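Packing helper wanted for my mail-order fabric business, Vuldale

Hi! I run Vuldale, a tiny mail-order shop for fabric remnants and sewing odds and ends, and I've reached the point where I can't keep up with the parcels by myself. So I'm looking for one part-time person to come and pack with me at my place on Plurkirwood Lane, 9 hours a week, starting as soon as you can manage.

The job is pretty simple. You'd fold remnants, match them to order slips, wrap them up, and stick labels on straight (straighter than mine, please). Some weeks it's quiet and we drink a lot of coffee. In the run-up to the Turkus craft fair in May it gets wild, and last year I sent out 200 parcels in the week before it!

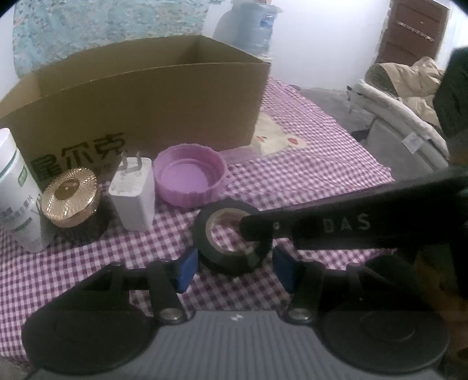
Black tape on the purple check cloth.

You don't need to sew, though you'll probably catch the bug. What I do need is someone who can lift a 70-pound bolt with me on the other end, read my terrible handwriting, and put up with the radio. If you've used the Lindqvist label program before, great, but I can teach you that in a morning.

Pay is hourly, paid every two weeks, and you get first pick of the offcuts (my last helper made a whole quilt out of hers). There's parking out front and the 101 bus stops at the corner.

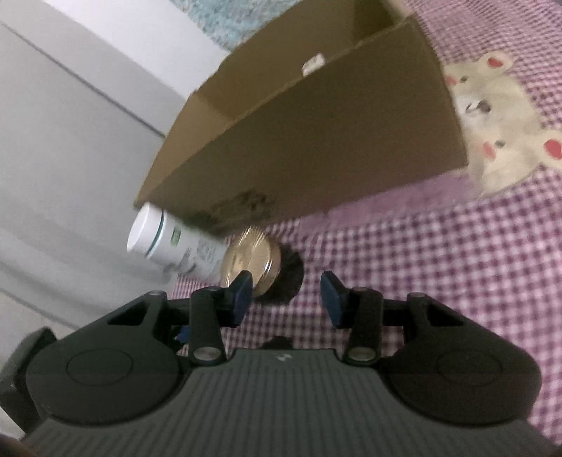
Blue pads, open.

To apply, drop me a few lines through the contact form with the hours you're free and something you've enjoyed working on. No résumé needed. I'm reading everything as it comes in, and I'd love to hear from you!

Posted 3 January 2019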